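Zerkutent Good Practice Cards for Hand-Held Grippers: Review

The Zerkutent set is a box of 30 laminated cards covering rules for people who record tasks with hand-held grippers. It sells for 257 dollars, or 381 with the wall chart. I used it for a month at the Nirncombe site, mostly for cloth handling.

The cards are split by stage: setting up, recording, putting away. Each has one rule in large type and a short note under it. The setup cards are the best part. They tell you to check the marker for dirt, clear the table edge, and agree on a stop word before anyone picks up a tool. The recording cards say to keep your free hand away from the fingers while they close, and to throw out any take where you had to break that rule.

The weak spot is shared rooms. One card says to mark out a work area, but it gives no distance and doesn't say what to do when several people are working at once. The Caldeira handbook, at 700 pages, is much harder to use but does cover this.

Print is clear and the box is sturdy. Two cards repeat each other.

A towel hanging over a table edge, with a hand near the gripper finger, is the sort of job the cloth cards deal with.

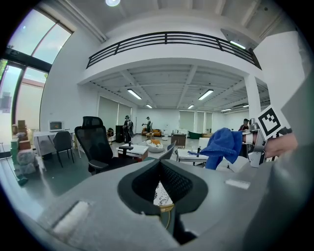

Urkberg wrote in the comments that the free-hand rule is too strict for cloth, and that their team allows a hand near the fingers as long as the take is tagged. I would still follow the card with new staff. Four out of five.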